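**Household demonstration collectors - Ornix, Troltstead**
Ref. 2566. Posted 6 October 2025.

Ornix is recruiting 18 part-time collectors to record demonstrations of everyday handling tasks in their own homes, using a hand-held gripper with a built-in camera. The recordings are used to train Ryu, our manipulation policy. Work starts in November.

**Duties**

- Record short episodes from the weekly task list: folding, stacking, sorting, putting away.
- Vary start position, lighting and room between episodes.
- Label failed grasps as failed and keep the file. Do not re-record over them.
- Upload through Vudia at the end of each shift.

Each collector is expected to deliver over 1000 accepted episodes across the contract. The current task list has 87 entries, most of them textiles and kitchen items.

**Requirements**

- Steady use of either hand for 40-minute blocks
- Home broadband and a room with a bed or large table
- Written consent from other adults in the household

No programming knowledge is needed. Training is paid.
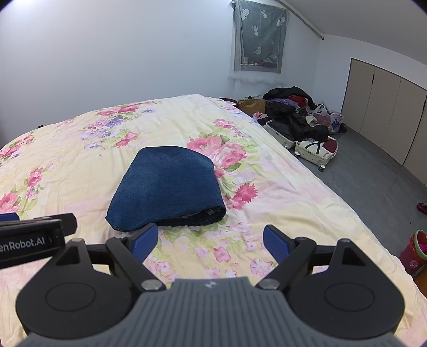

*Textile task, bedroom: gripper open at a folded denim garment.*

Apply in writing to Brenda Tapley, quoting the reference. Technical questions - mounts, fingertips, file formats - go to Kanyarat Chaiyaporn.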